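5.3 Setting up scheduled phone backups

The Clandumis app copies photos, messages, contacts and app settings from an Android phone to a Menham home storage unit. Each phone needs its own profile. If two people share a tablet, create one profile for each user account on the tablet.

Before you begin

The storage unit must be on and connected to the same Wi-Fi network as the phone. The phone must be charged to at least 70 percent for the first backup. Later backups run at any charge level above the limit set in step 6.

To create a backup profile

1. Open the Clandumis app and tap Devices.
2. Tap Add phone. The app searches the network and lists the storage units it finds.
3. Select your unit and enter the owner PIN. The PIN is the one chosen in section 2.
4. Type a name for the profile. Names may contain letters, numbers and hyphens, up to 13 characters.
5. Choose the items to back up. Photos and Contacts are selected by default. Messages requires a separate permission; tap Allow when Android asks for it.
6. Under Schedule, choose a time and a minimum battery level. The default schedule is daily at 4 a.m.
7. Tap Save, then Back up now.

Note: The first backup can take several hours. Leave the phone plugged in and keep the app open until the progress bar reaches the end. Later backups copy changed items only.

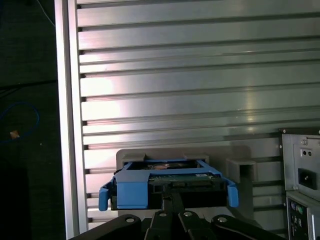

Figure 5-2. Hard drive in blue caddy.

To change how long backups are kept

1. In Devices, tap the profile name.
2. Tap Keep backups for and enter a number of hours or days. The shortest period is 72 hours.
3. Tap Save. The new period applies from the next scheduled backup.

Caution: Shortening the period deletes older backups the next time the schedule runs. Deleted backups cannot be restored from the phone or from the web page.

If a scheduled backup does not run

Open Android Settings, then Apps, then Clandumis, then Battery, and select Unrestricted. On some phones this setting returns to Optimized after a system update and must be selected again.

If the profile shows Waiting for network, check that the phone has not joined a guest network. Guest networks cannot reach the storage unit.

To move a profile to a new phone, see section 5.4.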